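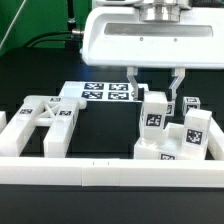 Posted Monday, October 7, 2024, by the Tuesday Outings blog

So I finally got to the open day at Tondum, after missing the one in February (snow, sick dog, the whole thing). Parking was over by the Nitex warehouse and it's a real hike from there, so wear decent shoes!

I figured I'd do the big hall first and get coffee, but I ended up in the blocks room and stayed until my feet hurt. I love blocks. Tall ones, little cubes, white all over with those black-and-white square patterns printed on the faces, and a stepped white platform to stand them on. The patterns look a bit like crossword grids (I kept trying to read them, no luck). My favorite was the tall column, so plain and neat, and I'd happily have one on my bookshelf. There's a big black box with a white top in there too, and I wanted to stack everything on it like a five-year-old.

The Trernow hall was packed. The guy at the door told me they'd handed out almost 600 wristbands before lunch, and the line for the Sisay food truck sure felt like it. Dumplings were good, lemonade was mostly ice. I'd go again, but earlier, and I'd skip the slideshow.

14 comments | 37 shares

Contact | © 2024 Tuesday Outings | Back to top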